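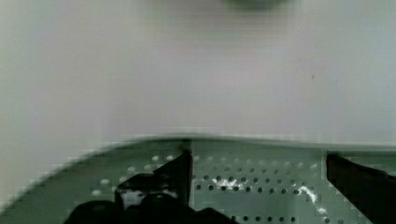

새벽에 눈이 떠졌다. 알람보다 먼저 깬 건 오랜만이라 괜히 뿌듯해서 이불 속에서 한참 꼼지락거리다가, 그래 오늘은 좀 길게 써 보자 싶어서 공책을 폈다. 요즘 일기가 너무 짧았다. 어제 건 달랑 "피곤. 거절 못 함. 잠." 이게 다였으니까. 나중에 읽으면 대체 뭘 거절 못 했는지 나도 모를 것 같아서 지금이라도 적어 둔다.

거절 못 한 건 혜원 언니 이사 도와주는 거였다. 언니가 부탁한 것도 아니고 그냥 "그날 이사해~" 하고 말만 했는데 내 입에서 먼저 "어, 내가 갈게!"가 튀어나왔다. 아니 왜? 그 주말은 내가 두 주 전부터 아무것도 안 하기로 비워 둔 주말이었단 말이다. 달력에 색칠까지 해 놨는데. 말하고 나서 전화 끊고 싱크대 앞에 서서 물을 한 컵 마시는데 배 속이 묵직하게 가라앉는 느낌이 들었다. 이 느낌을 Tinirine 모임에서는 "늦게 오는 대답"이라고 부른다. 입은 벌써 대답을 했는데 몸은 그제야 대답을 하는 거다. 나는 이 늦게 오는 대답이 유난히 늦다. 남들은 말하는 도중에 온다는데 나는 전화 끊고 물 마실 때 온다.

Tinirine은 지난겨울에 시작한 온라인 모임이다. 처음엔 좀 미심쩍었다. 이런 데는 대개 첫날부터 눈 감고 찬란한 미래를 그려 보라고 하는데 나는 눈을 감으면 밀린 빨래만 떠오르는 사람이라서. 근데 진행하는 이자티(Izzati Pangaribuan) 선생님은 첫 시간에 미래 얘기는 하나도 안 하고, 지난 한 주 동안 "네"라고 한 것 중에 다시 물어보면 "아니요"라고 할 걸 하나만 골라 보라고 했다. 하나만! 나는 하나 고르는 데 한참이 걸렸다. 없어서가 아니고 너무 많아서. 결국 회사 단톡방 회식 장소 알아보는 일을 골랐는데, 쓰면서 어찌나 억울하던지 펜에 힘이 들어가서 뒷장까지 자국이 났다.

그 뒤로 매일 쓴다. 오늘로 121일째다. 중간에 빼먹은 날도 있는데 선생님이 빼먹은 날도 "빼먹음"이라고 쓰면 쓴 거라고 해서 그렇게 셌다. (이게 반칙 같다고 생각했는데 해 보니까 이 반칙 덕에 안 그만뒀다. 예전 같으면 하루 빼먹은 날 공책을 서랍에 넣고 끝이었을 거다.)

공책은 Corkska 거. 처음에 산 건 너무 예뻐서 글씨를 망칠까 봐 못 쓰겠더라. 그래서 제일 얇고 밋밋한 걸로 다시 샀는데 이쪽이 훨씬 낫다. 침대에서 엎드려 써도 되고 커피 흘려도 덜 아깝고. Daslow라는 앱도 같이 써 봤다. 저녁마다 오늘 기분이 어땠냐고 물어보는 앱인데, 동그란 얼굴 중에 하나를 누르라는 게 영 안 맞는다. 내 기분은 보통 얼굴 두 개 사이쯤 어딘가에 있는데 사이는 안 눌러진다. 알림만 끄고 지우지는 않았다. 또 모르니까.

읽고 있는 책 얘기도 써야지. 에두아르트 가이도시(Eduard Gajdoš)라는 사람이 쓴 건데 이자티 선생님이 모임에서 추천한 책이다. 156쪽밖에 안 되는데 벌써 몇 주째 붙들고 있다. 문장이 어려운 건 아니고, 읽다가 찔려서 덮고 또 읽다가 찔려서 덮고 그런다. 어제 찔린 대목은 이거였다. 남을 돕겠다고 먼저 나서는 사람한테 저자가 묻는다. 당신이 안 가면 그 자리에 무슨 일이 생기는지 확인해 본 적이 있느냐고. 없지. 한 번도 없지. 나는 항상 갔으니까 모르는 거다. 어쩌면 아무 일도 안 생길까 봐 무서워서 가는 건지도 모르겠다. 와, 이건 쓰고 나니까 좀 아프네. 일단 밑줄 그어 두고 넘어간다.

엄마 생각이 났다. 엄마가 딱 이랬다. 동네에서 누가 김장한다 하면 고무장갑을 들고 벌써 신발을 신고 있었다. 집에 오면 허리 아프다고 누워서 나보고 파스 붙여 달라 그러고. 나는 파스를 붙이면서 나는 나중에 절대 저러지 말아야지 했는데, 지금 내 서랍에도 파스가 있다. 엄마 거랑 똑같은 걸로. 지난번 통화할 때 이 얘기를 했더니 엄마가 막 웃으면서 "그래도 김치는 얻어 왔잖아" 그러는데 그 말도 맞긴 해서 할 말이 없었다. 엄마가 억지로 다닌 건지 좋아서 다닌 건지 나는 한 번도 안 물어봤다. 다음에 물어볼 것. 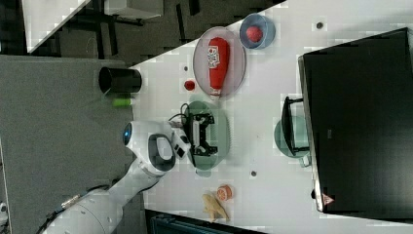

아무튼 그래서 이번 주 연습은 "하루 묵히기"다. 부탁을 받으면 (부탁이 아니어도, 내 입이 근질거리면) "내일 말해 줄게" 하고 무조건 하룻밤을 재우는 거다. 규칙은 간단한데 하기는 어렵다. 첫날은 바로 실패했다. 옆자리 민주 씨가 발표 자료 좀 봐 줄 수 있냐고 하는데 "내일"의 "내"까지 말하고 "내가 볼게"로 바뀌었다. 어떻게 그게 그렇게 자연스럽게 이어지지? 내 입이지만 놀랍다.

둘째 날은 성공! 점심 먹고 올라오는 엘리베이터에서 팀장님이 신입 교육 자료를 새로 만들면 좋겠다고 혼잣말처럼 말씀하시는데 (이 혼잣말이 제일 위험하다, 꼭 나 들으라고 하시는 것 같다) 꾹 참고 층수 올라가는 것만 봤다. 그 몇 초가 진짜 길었다. 귀까지 뜨거워졌다. 근데 옆에 있던 성태 씨가 자기가 하고 싶다고 그러는 거다. 하고 싶대! 나는 그걸 하고 싶은 사람이 있을 거라고는 생각도 못 했다. 여태 내가 먼저 가져가 버린 일 중에 누가 하고 싶었던 것도 있었을까. 자리에 돌아와서 메모지에 그렇게 써서 모니터 밑에 끼워 놨다가 누가 볼까 봐 다시 뺐다.

그러고 셋째 날이 어제, 혜원 언니 전화다. 성공하고 하루 만에 또 도루묵이라니. 저녁에 모임이 있어서 들어갔다. 공개 모임은 최대 95명까지 들어올 수 있다는데 그 화면은 나는 좀 정신없어서 싫고, 어제는 소모임이라 조용했다. 내 차례에 이사 얘기를 했더니 선생님이 그 약속을 물리고 싶은지 아니면 지키고 싶은데 모양만 바꾸고 싶은지를 물어보셨다. 생각도 안 해 본 질문이었다. 나는 간다 아니면 안 간다밖에 없는 줄 알았지. 근데 곰곰이 따져 보니까 언니를 보러 가는 건 좋은데 하루를 통째로 쓰는 게 싫은 거였다. 짐 나르는 것도 싫고. 허리도 안 좋은데.

그래서 오늘 할 일은 언니한테 다시 연락하는 거다. 뭐라고 할지 미리 써 본다.

"언니, 나 그날 가긴 갈 건데 오후에 2시간만 있다가 올게. 짐은 못 들고 그릇 푸는 건 할 수 있어."

쓰고 보니 너무 딱딱한가? 뒤에 웃는 이모티콘을 붙일까 말까 고민하다가, 이자티 선생님이 거절 뒤에 붙는 장식을 한번 살펴보라고 한 게 기억나서 안 붙이기로 했다. 아니다, 하나만 붙일까. 언니랑 나 사이에 이모티콘이 없으면 화난 줄 안다. 하나는 붙이자. 이건 장식이 아니고 말투다.

(지금은 점심시간. 이어서 쓴다.)

보냈다! Yang에 와서 국수 시켜 놓고 보냈다. 여기 사장님이 면을 늦게 삶아 주셔서 기다리는 동안 보내기 딱 좋았다. 보내고 바로 휴대폰을 뒤집어 놨다. 심장이 왜 뛰어, 그릇 푸는 얘기 하나 보내 놓고. 국수 나오고 몇 젓가락 먹다가 못 참고 뒤집어 봤더니 답이 와 있었다. "야 이삿짐센터 불렀어ㅋㅋㅋ 그냥 와서 짜장면이나 먹어."

한참 웃었다. 옆자리 사람이 쳐다볼 정도로. 나는 어젯밤에 벌써 허리가 아팠는데 언니는 애초에 나한테 짐을 들게 할 생각이 없었던 거다. 책에서 말한 확인이라는 게 이런 건가 보다. 물어보면 금방 알 걸 혼자 하룻밤을 앓았다. 조금 약 오르기도 한다. 그럼 처음에 내가 간다고 했을 때 말을 해 주지! 하기야 그때 내가 틈을 안 줬겠지. 내가 말이 좀 빨랐다.

다음 모임 때까지 해 볼 것도 정했다. 늦게 오는 대답이 오면 그 시각을 적어 두기. 물 마실 때인지, 씻을 때인지, 누웠을 때인지. 패턴이 있으면 재밌을 것 같다. 왠지 다 물 마실 때일 것 같긴 한데 그러면 전화하면서 물을 마셔 봐야겠다. 농담인데 좀 진지하다. 2월 안에 책도 다 읽고 싶고. 찔려서 덮는 횟수를 줄이든가, 덮어도 금방 다시 펴든가.

엄마한테도 저녁에 전화해야지. 김장 얘기 물어보기. 그리고 그 주말에 색칠해 둔 칸은 오후 한 귀퉁이만 지우고 나머지는 그대로 둔다. 아침엔 늦잠 잘 거고 짜장면 먹고 와서는 또 누울 거다. 나 이제 들어가야 한다, 점심시간 다 됐다. 국물은 조금 남겼다.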